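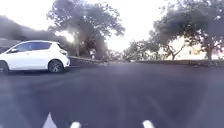 Reading time: 7 minutes

Getting About in Small Towns
Handout for session four, Clostden Evening School
Revised 2025-07-30

Welcome back, everyone. Last time we spent a good long while on buses, and I promised we would come round to the private car, so that is what we shall do now, along with a fair bit about feet, pushchairs and parking (there is always parking).

I'd like you to begin with your own street. Before you read any further, jot down the last few journeys you made and how far each one took you. Most people find it harder than they expect! We are very good at remembering the long trip to the coast and very poor at remembering the little run to the shop for milk, and it is the little runs that fill up a town's roads.

Planners call the place a journey begins the origin and the place it ends the destination, and a journey between the two is a trip. Going to work and coming home again makes two trips. If you stop for bread on the way back, that makes three, and this is called a trip chain. Do keep hold of that last term, as we'll lean on it a good deal when we come to the school run.

Our case for this session is Saltance, which some of you know well. In March the class before yours handed out 3,000 travel diaries there, and 2,640 came back filled in, a lovely result for a paper survey and one that owed a lot to the weather being dreadful that week. Of those, 600 recorded a car trip short enough to walk in a quarter of an hour. Have a think about why. Some reasons are plain enough -- heavy shopping, a bad hip, rain -- but others only show up when you read trip chains from start to finish. A parent who drives a child to school and then goes straight on to work looks, on paper, like somebody making a needlessly short drive.

A word on car ownership too. Owning a car changes how a person judges distance, and it also changes how they judge cost. The insurance is paid, the tax is paid, and so the next mile feels nearly free. A bus fare has to be found afresh every time. Paulauskas, the third item on your reading list, is very good on this, though I'd skip the chapter on tolls for now.

For next time, please read the Clesinance town plan, pages on kerbs and crossings only, and bring your own list of trips with the chains marked in pencil. We'll put them up on the wall and compare them over tea.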